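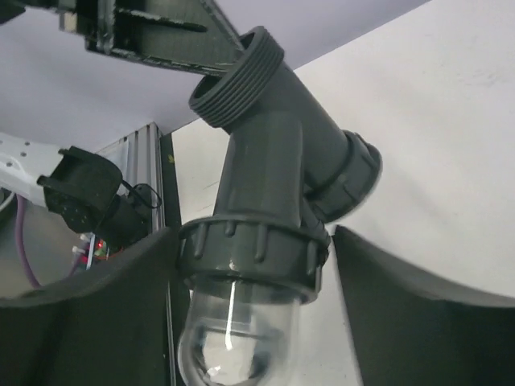 Clulow Rainfall and Drain Notes

README for the data folder, version 2

Contents of this folder

The folder holds daily rainfall readings and short notes on street drains from the Clulow neighborhood. The readings were taken by residents with simple garden gauges, and the notes were written by the same people when they walked past the drains. I put the files together, corrected the obvious typing mistakes and wrote this text. English is not my first language, so please tell me if a sentence can be understood in two ways.

Files

rain_daily.csv – one row per gauge per day
drains.csv – one row per drain visit
gauges.csv – one row per gauge, with the position and the start month
notes_old.txt – the paper notebook typed as it was, with the abbreviations kept

Columns in rain_daily.csv

gauge: the short name of the gauge, for example pasik_yard
date: year, month, day, in this order
mm: rainfall in millimeters, with a point as the decimal mark
state: ok, late, shared or missing
remark: free text, often empty

"Late" means that the gauge was read after 10 in the morning. The normal reading time is 8 in the morning, and the value is written under the day of the reading. If you compare with a weather service, please check which day they use. Many services put the same rain under the day before.

"Shared" means that one reading covers more than one day, mostly because the household was away. I did not divide these values. The total stands on the last day and the earlier days are marked missing. Some people prefer to divide equally, but then a dry day gets rain that did not fall on it, and I could not find a good way to undo this later.

A value of 0.0 is a real reading of no rain. An empty cell is no reading. In version 1 these two were mixed for the gauge adjei_roof, and everybody who downloaded version 1 should replace the file.

Columns in drains.csv

drain: the number painted on the curb
date: as above
level: clear, slow, standing or over
leaves: yes, no or blank
remark: free text

The level was judged by eye. "Slow" was used very differently by different people, and I would not build much on it. "Standing" and "over" are safer, as water on the street is hard to miss. Visits are not regular. People went out more often when it rained hard, so the share of bad levels in the file is higher than on an ordinary day. Please do not report it as a frequency.

Gauges

There are 6 gauges. Four are of the same plastic wedge type, and the other two are round tubes with a funnel. The tubes hold 30 mm and have overflowed in summer storms. In such a case the row says 30.0 and the remark says "full". The true value is higher and is not known.

The gauge caleck_lane stood too close to a hedge until April of the second year. It reads low when the wind comes from the west. I left the values as they are and did not apply a factor. After it was moved, it got the new name caleck_lane_b, so that the two series are not joined by accident.

Snow is a weak point. Most households brought the gauge inside and melted the snow, but in one cold December several of them simply waited. Rows from that month have the remark "snow" where I know about it.

What was changed by hand

Decimal commas were changed to points. Values such as 125 were changed to 12.5 only when the notebook confirmed it. Three values that I could not confirm were set to missing, with the remark "unclear". House numbers were removed, and positions in gauges.csv are rounded to the nearest street corner.

Use

You may use the files for school work, research or local planning. Please name the Clulow Rainfall and Drain Notes and give the version. The files should not be used for insurance questions about a single house, for the positions are too coarse and the gauges were never calibrated.

Known problems still open

The daylight saving change is not marked anywhere.
Two drains on Pasik Street were repainted and may have exchanged their numbers.
The old notebook has a wet page in March, and I could read only half of it.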